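Work and Organisation, Week 8: The Gripper and the Day Shift 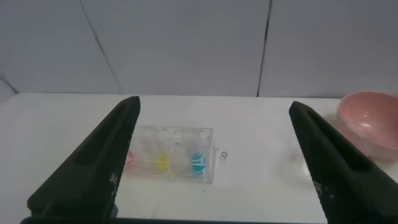

Sorting table as the arm sees it: gripper open, compartment box ahead, pink bowl to the right.

Reading for this session: the Keneck case (pages 40 to 66 of the course pack). Please read it before Saturday, and by "read" I mean further than the photographs.

1. Background

Keneck packs small parts into sets for mail-order customers. Until last January the packing was done by hand by one team under Lamduan Petchrat. The firm then leased an arm from Waltero to take items out of compartment boxes and transfer them to bowls. Management called this "freeing people for higher-value tasks". When Lamai Thongsuk asked at the first meeting what the tasks were, she was told a list would follow. Students who find the list in the course pack should let me know.

2. What the arm took over

The picking itself, which everyone agreed was dull. The packers had views on how dull. Wichai Kaewkla, eleven years on the bench, told our interviewer that it left his head free for the football, and that he had done his best thinking about Saturday's line-up with a box in his hand.

A narrow compartment is an awkward place for two thick fingers. They must open wide enough to go round the item and still fit between the partitions. Clear plastic adds to the trouble, as reflections off the walls can be mistaken for edges. A packer deals with both by not noticing them.

3. What the people do now

They load boxes, clear jams, and confirm on a screen that the arm has done what it says it has done. The job title went from "packer" to "cell operator". The pay grade stayed where it was, presumably out of loyalty.

Three changes came up again and again in the interviews:

Pace. At the bench you could speed up before lunch and ease off after it. The arm has no lunch.
Talk. Two packers used to face each other. Operators face the cell.
Blame. A wrong set used to be somebody's mistake. It is now an "event", and somebody still has to fill in the form.

Tassanee Chaiyaporn, who moved from the bench to maintenance, is the case management likes to quote. She did get a more interesting job. There was one of them.

4. Terms to know

Deskilling; job enlargement (more tasks) as against job enrichment (better ones); tacit knowledge; residual work, meaning whatever is left over once the machine has had first choice.

5. For the seminar

Compare Keneck with Achterberg, where the packers were asked which part of the work they would hand over first. Els Koster's chapter, starting on page 65, gives their answers. Very few of them said picking. Most said the forms.

Bring half a page of notes. Handwriting is fine if a second person can read it.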